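The machine came to our laboratory in Jorkholm in December. Before, two of us filled and carried the cylinders by hand, 80 in one shift. Now the arm takes each one low, near the base, and I sit and watch.

"You will have more time," the manager said. He was right – I have time.
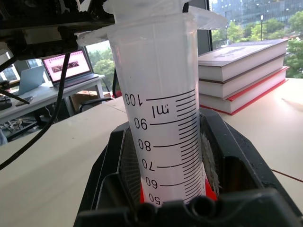
My colleague moved to the office in Lasasus. She calls me in the evening and asks how the arm is doing, as if it is a new student. I tell her it is careful. I do not tell her that my hands still move a little under the table when it lifts.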